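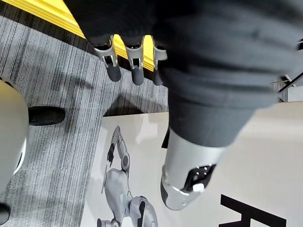 1. What we were trying to find out

The town of Torlow says it will have safe walking routes to every school by 2036. The plan is on the town website and it has a nice cover. Our group wanted to know if the part near our own school, Jurnthorpe Road, is as safe as the plan says it already is. The plan gives the road a "good" rating. We walk it every day and had our doubts.

2. What the plan says

The rating comes from a checklist made by a consulting firm called Cistach. A road gets points for sidewalks, curb ramps, street lights, marked crossings and painted edges on steps. Jurnthorpe Road scored well on all of these. The checklist does not ask how fast the cars go, and it does not ask if people use the crossings. We think a list like that can make almost any road look good.

3. Method

We stood at the Politis Bakery corner before and after school for 7 school days in April. One person wrote down every student who crossed and where, and another wrote down if the first car stopped for them. We did not have a speed gun, so we have nothing to say about speed, although we would have liked to.

We also gave out a short survey and got 60 back. Most came from our own grade, so the survey leans toward older students. We should have gone to the lower grades too.

4. Results

Most students did not use the marked crossing. They cut across by the bakery, where there is no paint at all, and it is easy to see why. The marked crossing is past the bus stop and you have to walk back to reach the gate. At the crossing itself, drivers often rolled through while someone was waiting on the curb.

In the survey the most common complaint was cars turning out of the bakery lot. The checklist has no question on parking lots. Only 2 people mentioned street lights, and that is where the plan wants to spend money next.

5. Problems with our own work

It rained on several days and more kids got rides, so our counts may be low. Drivers could also see us with clipboards and may have behaved better for it. We can't say the road is dangerous. We never looked at crash records, and the town did not answer our email asking for them.

6. What we would ask the town

Move the crossing to the bakery corner, or at least explain why it can't be moved. Put turning cars on the checklist. We would also like the "good" rating taken off the map until a person from the town has stood there on a school morning.

Handed in Thu 10 September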